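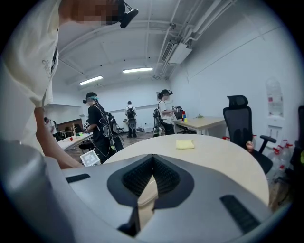 Folding and Bin Storage: Project Report
Grarnier Student Workshop, Jirnville

The project studied how small cloths may be folded and stored in open bins on a shared round table. The work formed part of the Grotosum housekeeping module, begun in June. Students practiced a flat fold and compared it with a rolled one. The flat fold was adopted for all later trials. In the final layout the bin stands toward one side of the table, leaving space for folding. A folded yellow cloth and a tan-yellow bin were used together on the table.

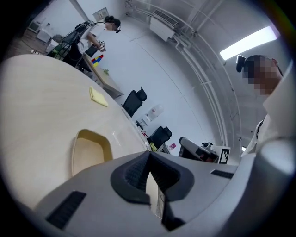
The Lagos group, in its written response, asked that the rolled fold be tested again with thicker cloths, as it had found that flat stacks slide when a bin is carried. Both folds will be repeated next term.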